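How a Football Referee Adds Time On

A football match is meant to last 90 minutes, split into two halves of 45. If you have watched one to the end, you will know that it nearly always lasts longer. The extra minutes are called added time, or stoppage time. This page explains where they come from and who decides how many there are.

The clock that does not stop

In basketball and ice hockey, the clock is stopped when play stops. In football it keeps running. If the ball goes over a fence, the clock runs. If a player is hurt and lies on the grass for two minutes, the clock still runs.

The referee keeps a record of the time that has been lost and adds it to the end of the half. Many referees wear two watches. One is left to run for the whole half. The other is stopped and started, or is kept as a spare in case the first one fails.

What counts as lost time

The laws of the game list the things a referee should allow for. They include:

Substitutions, when one player comes off and another goes on
Checking on injured players and helping them off the pitch
Time-wasting, such as a goalkeeper who takes too long over a goal kick
Showing yellow and red cards
Drinks breaks and cooling breaks, where the competition allows them
Goal celebrations
Video checks, in leagues that use them

Ordinary throw-ins and goal kicks are not on the list. They are a normal part of play and only count if somebody delays them on purpose.

A worked sum

Suppose Drarnimham Juniors are playing Cillside. In the second half the following things happen.

A Cillside defender hurts her ankle and is treated for two minutes. There are two substitutions, and the referee allows 30 seconds for each. Drarnimham score, and the celebration takes another 30 seconds. A yellow card takes 30 seconds as well.

First put the seconds together. Two substitutions make one minute. The goal and the card together make one more minute. Now add the two minutes for the ankle. The total is four minutes, so the referee adds four minutes to the half.

Referees do not all allow the same amount for each event. Some time every stoppage with a watch. The method matters less than using it in the same way for both teams.
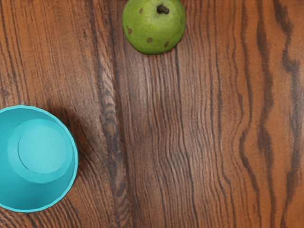 A pear and a turquoise cup on a wooden table.

Half-time

The players are entitled to a rest between the halves. In adult football it may not be longer than 15 minutes. In junior leagues it is often shorter, and the length is written in the league rules. Half-time is not used to make up for lost time. If the first half had three minutes of stoppages, those three minutes are played before the break. They cannot be saved and moved to the second half.

The board

In large matches an official called the fourth official stands near the halfway line with an electronic board. Near the end of each half, the referee tells the fourth official how many minutes to show, and the board is held up so that everyone can read it.

The number on the board is a minimum. If it says 4, at least four minutes will be played. If there is another injury during those four minutes, the referee can add more. The referee cannot take any away, even if one team is winning easily and it is raining hard.

Most junior matches have no board and no fourth official. At the Movodthorpe ground, where up to 400 people come to watch the July youth cup, the referee calls the minutes out to both coaches. Junpei Shibata, who referees there, holds up his fingers as well - a shout does not carry far in the wind.

Penalties at the end

There is one more rule about the end of a half. If a penalty kick has been awarded, the half is made longer until the kick has been taken and completed. This is true even if all the added time has been used up.

Added time and extra time

These two names are easy to mix up. Added time is played at the end of every half in which time was lost. Extra time is a separate period, used in some cup matches when the scores are level and there must be a winner. It usually has two halves of 15 minutes, which makes 30 minutes altogether. Each of those halves can have added time of its own.

Try it yourself

Watch a half of football with a stopwatch and a sheet of paper. Start the stopwatch when play stops for something on the list, and stop it when play starts again. Write down the reason and the number of seconds. At the end, add up the seconds and divide by 60 to find the minutes. Compare your answer with the referee's.

Mayu Kinoshita's class at Mridha School did this and found that their total was one minute longer than the referee's. They had counted three throw-ins.

Words to know

Stoppage: a time when the ball is not being played
Substitution: changing one player for another
Fourth official: the person who helps the referee from the side of the pitch
Minimum: the smallest amount allowed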